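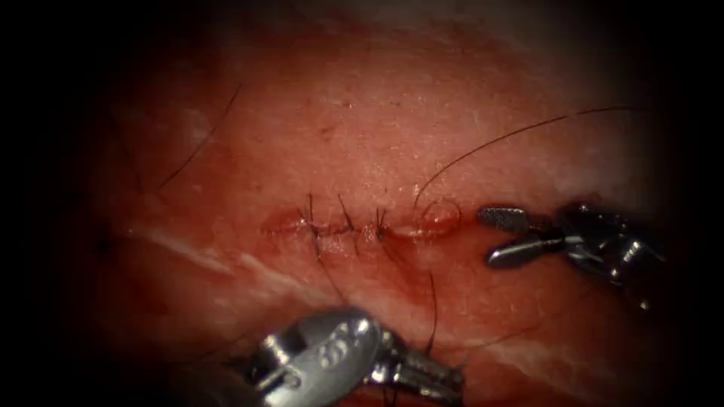 Jitendra Maurya asked at the first review why we wanted two arms when one was hard enough to control. Our answer was that a knot needs a second grip.

3 min read

Team Alto built its suturing controller in the shared workshop at Bisht. The arms run from one desktop, and we logged 231 commands for tuning. Most of the work in August went into cable slack at the wrist joints. We cut the jaw speed by 40 percent and the jerking stopped. 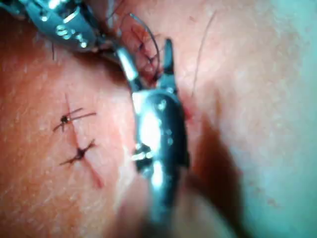 Fig. 2. Wrist view, two finished sutures at left.

Thread handling is still the weak part. The software does not know how much thread is left, so a person watches the loop and pauses the run. Our next version will limit each pull to 35 mm.
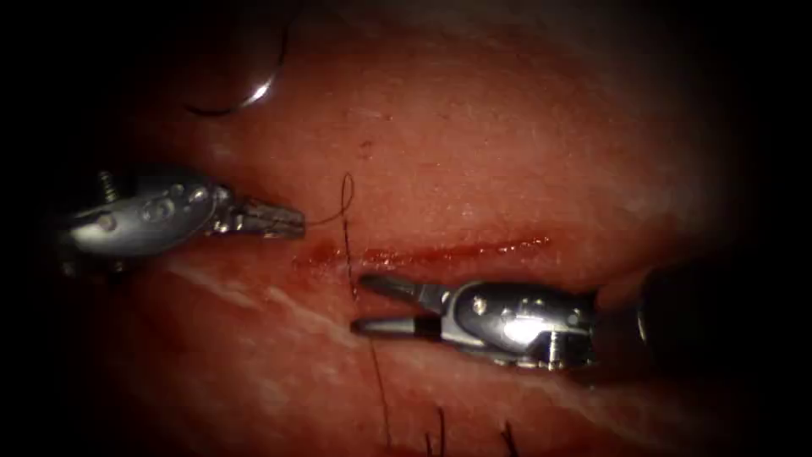 Tassanee Kongkaew wrote back that a fixed pull limit would fail on the last stitch, and that we should measure tension first.

Comments (2)

Shanti Jaiswal: Which motors are in the wrists?

Meenakshi Agarwal: Is the command log going to be shared?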